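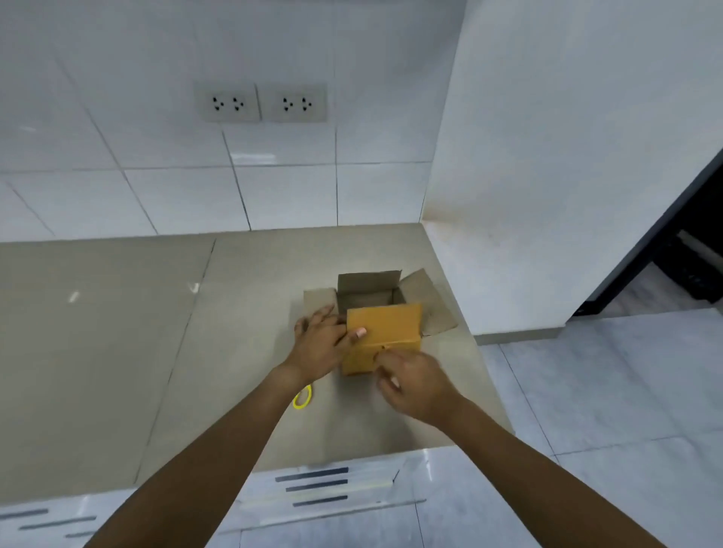
Threads > Home Stuff > Packing and Moving

Week two of sending things back to people I bought them from. I now own a tape gun and have opinions about it.

14 comments · 6 shares

The Trondia returns page says the item must travel "in its original carton, inside a second carton". So the box goes in a box. They are very firm about this for a company that mailed it to me in a bag.

3 comments

Finding the second carton is the actual job. I keep a stack of flattened ones in the laundry for exactly this purpose and every one of them is either made for a bar fridge or made for a lipstick.

8 comments · 2 shares

Went with a plain brown one in the end. The yellow-orange carton goes in standing up. It has a little hole punched in the front, right where my fingertips go, and I've decided that's a feature.

1 comment

For anyone doing this on a kitchen counter: fold the flaps right out before you start. If you leave one half up it will wait until both your hands are full and then come down on your knuckles.

12 comments · 5 shares

Also, put the scissors where you can see them. Mine have bright yellow handles, bought specifically so I'd stop losing them, and I still spent part of Wednesday evening looking for them with my arm on top of them.

9 comments

Padding. The official advice is 6 cm on every side. My advice is the Espinoza hardware catalogue, which arrives every month whether I want it or not and scrunches beautifully. Two issues did the lot – the barbecue pages are the thickest.

4 comments · 1 share

Somebody asked why I don't just keep the thing. It's a Jumar milk frother. It froths for 8 seconds and then has a rest. I could do that myself with a fork and a bit of resentment.

21 comments · 7 shares

Label printed at the library, 12 cents a page, colour extra. I didn't pay for colour. It's a barcode.

2 comments

Next in the pile is a Flimix lamp that came in a carton so well fitted I'll never get the lamp back into it. I've had three goes. The foam has a favourite way round and won't tell me which.

5 comments

Drop-off shuts at 6. I'm leaving now, with tape on my elbow.

11 comments · 3 shares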